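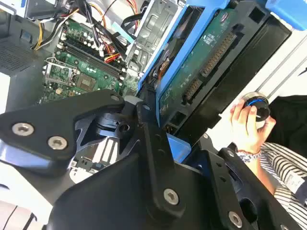

What paste are we using on the Ekholm desktops this month? The gray one from the Rostbridge order, until the tube runs out.

May, Sunday, 17:00
Load test on the second machine ran 83 minutes before the fan noise came back. Swapped the fan and restarted. Sándor has the old one on his shelf, marked.
Invoice from Sandberg came to 198, passed to Lise.
Still to do: label the spare power cords, ask Marina if the 9 returned drives get wiped or scrapped.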